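## 4. Recording a limitation period

Skatumeck calculates the last day on which a charge or claim can be filed. Complete section 3 (Opening a matter) before you start. Revised April 23, 2023.

### 4.1 Before you begin

You need the following:

- a matter number
- the date of the alleged offense, or the first and last dates if it falls within a range
- the date of birth of the complainant, for matters where age affects the period
- edit rights on the **Deadlines** tab

> **Note:** Users with read-only access see the tab in gray. Rights are granted by the office administrator. At the Drorkthorpe office, send requests to Smaranda Surdu.

### 4.2 Entering the dates

1. Open the matter and select **Deadlines > New period**.
2. In **Rule set**, choose the jurisdiction. The default is the one set for your office.
3. In **Event date**, enter the date of the alleged offense. For a range, tick **Span** and fill in both fields.
4. In **Basis**, choose **Event**, **Discovery** or **Age of complainant**.
5. If you chose **Age of complainant**, enter the date of birth. The field stays locked for the other two.
6. Select **Calculate**. The result appears in the **Last day to file** field.
7. Check the result against the text of the statute and enter your initials in **Verified by**.

A period without initials is saved as a draft. Drafts do not send reminders and do not appear in the office calendar.
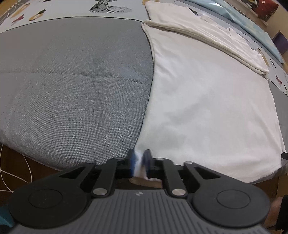 Periods that have been verified can be changed only by reopening them. Select **Reopen**, type a reason, and repeat steps 3 to 7. The earlier result is kept in the history and cannot be deleted.

### 4.3 Adding a tolling event

1. Select the verified period, then **Add tolling**.
2. Enter the start date and end date of the pause. Leave the end date blank if the pause is still running.
3. Type the ground for tolling in **Remarks** (limit: 1000 characters).
4. Select **Recalculate** and verify again.

> **Caution:** Skatumeck does not revive an expired period. If a statute reopens old claims, create a new period under the revival rule. Do not edit the expired one.

### 4.4 Reminders

The first reminder is sent 70 days before the last day to file and the second 27 days before. Both go to the attorney of record and to one backup user. To change the backup user, see section 6.

If the files are stored in Fotel or Brunton, turn on **Linked folder** so that the reminder carries the folder path.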